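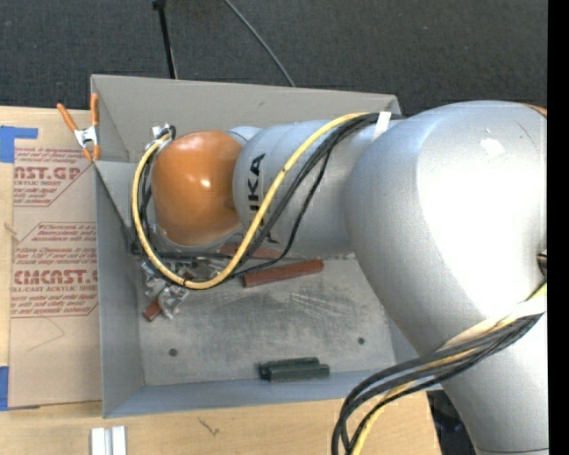
Godinho Block Picking Data Collection: Progress Report to Clirura

July 2023

4 min read

Prepared by Beatriz Guerreiro, project lead, with Nest Sayce, data engineering

1. Scope of this report

The report covers the second period of the Godinho project, funded by Clirura under the manipulation data program. The deliverable for the period was a first full set of bin picking examples, recorded on the KUKA arm, for training the grasp policy at Dillow. Work on the policy itself falls under the next period and is mentioned only where it affected collection.

2. Setup

All recording was done at one cell. Colored blocks are placed in an open metal bin on a wooden table, and the arm picks from above. The bin is clamped at the rim. The fixed camera was mounted at the start of the period and its position has been checked against a reference image at the beginning of each session.

The gripper is driven through external cables that run along the forearm and loop around the wrist. The loop needs enough slack for the full range of wrist rotation, and that slack hangs in the camera view at many poses. We accept the occlusion in the examples. The same cables will be present when the policy runs, and masking them out would give the model images it never meets in use.

3. Data collected

The set now holds 3,658 recorded pick attempts. Each example consists of the camera stream, joint positions, the commanded gripper state, and an outcome label. Failed attempts are kept and labeled by type: missed grasp, slip during lift, contact with the bin wall, or operator stop.

Block layouts are reset by hand between attempts. The operator follows a printed layout sheet for the first part of a session and then switches to free placement. Early free placements tended to put blocks near the center of the bin, so the instructions were changed to require some layouts with a block lying along a wall or next to another block. Those layouts remain underrepresented and are the main target for the coming weeks.

4. Problems and corrections

Two problems cost recording time.

The first was clock drift between the arm controller and the camera computer. Sayce found it while reviewing lift events that appeared in the video before the joint data showed any motion. Affected sessions were realigned using the gripper close signal, and sessions that could not be realigned were removed. The count in section 3 is after removal. The Stivovik logging tool now writes a shared time stamp at the start and end of every attempt.

The second was glare. The arm casing and the bin floor both reflect the overhead lights, and at some poses part of the image is washed out. Lowering the exposure helped with the casing but made the dark green blocks hard to separate from the floor. We returned to the original setting. A diffuser for the lights has been ordered.

5. Labeling

Outcome labels are entered by the operator and checked by a second person against the video. Disagreements were mostly slips that ended with the block still partly held. The label guide now defines these as failures unless the block clears the rim — a rule we applied to the older examples as well.

6. Plan for the next period

Collection will continue on the same cell, with priority given to wall and side-by-side layouts. The diffuser will be fitted between sessions, and examples recorded after that point will carry a separate lighting tag. A held-out test set will be recorded last and will be frozen in November, before the first policy evaluation at Dillow.

No change to the budget is requested. One operator shift per week has been moved from labeling to recording.

We use cookies to remember your settings and to count visits to this page. Accept / Manage preferences

Comments (2)

tmk_controls
Will the removed sessions be released separately? Misaligned data would be useful for testing sync methods.

Nest Sayce
We have kept them, but there is no release planned. I can share the alignment script once it has been cleaned up.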